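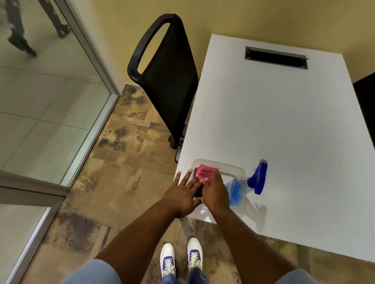 Week 9 handout: The cloth task and the grip fault

Read the Divari fault report before the session. It blames "operator variation" for the dropped cloths. I don't buy it, and I'd like you to check for yourselves.

The task is dull. A folded cloth is pressed into a shallow clear tub by hand, and the arm has to copy that. Over 200 runs the arm let go early in 25. Proneck, who built the gripper, say the force log was clean each time. But the log only records what the motor was told to do -- it has no idea whether any cloth was held.

Ingvar Blöndal found the worse problem in February. In 19 of those 25 runs the arm carried on pressing with nothing in its grip, and the safety stop stayed quiet. The report gives this one line, under "minor".

Points to argue over:
- Clear plastic and depth sensing. Was the rim of the tub ever seen properly?
- A spray bottle lying beside the tub. Clutter, or a fair test?
- Who decided what counts as minor?

Bring one page of notes. Hauksdóttir, chapter 9, covers stop limits.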